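Foltton supper

The Foltton supper is a meal given by a married couple on the eve of their wedding anniversary, at which the guests are served the same dishes as at the original wedding. It is named after the village of Foltton, near Endmont, where it is said to have been kept up for centuries. The evidence for so long a history is thin.

Origin claims

Most popular accounts trace the supper to a farming couple named Mayrhofer, who are supposed to have repeated their wedding meal every year in thanks for a good harvest. No parish book, letter or household account from Foltton mentions such a meal. The story first appears in a booklet by Teófilo Tamayo, who gave no source beyond "the older people of the village".

Elfriede Widmer, who went through 3,182 entries in the Endmont marriage and household registers, found plenty of wedding meals and not one repeat. She did find payments for anniversary masses, and suggested that Tamayo had mixed up the two. Ismael Brito has defended the older date on the grounds that private meals would seldom be written down. This is fair as far as it goes, but it would serve equally well for any custom one cared to name.

Form

The couple invite whoever is left of the first guest list. Places of absent guests are either closed up or filled by their children - writers disagree on which is correct, and both groups call their own way the old one. The rule that the couple must not speak to each other until the soup is finished is often described as ancient. It is missing from Tamayo's booklet and seems to have been added by later hosts.

Some versions have the husband or wife arrange the supper in secret. Given that it falls on a fixed date and needs the original menu, it is hard to see how often the secret can have been kept.

Modern use

The supper is now sold as a package by several inns at Endmont, usually in July, whatever the date of the marriage. The caterer Sternum offers a version with 14 places. Its leaflet says that couples who hold the supper "stay together longer", a claim for which it gives no figures. Couples willing to pay for such an evening are presumably on good terms already.

Dwayne Escobedo has argued that the age of the custom hardly matters to those who enjoy it. The inns evidently think otherwise, as all of them print the Mayrhofer story on the menu.
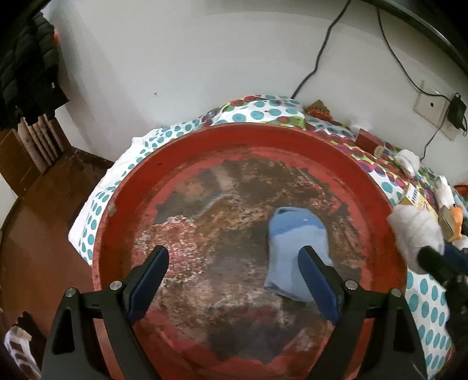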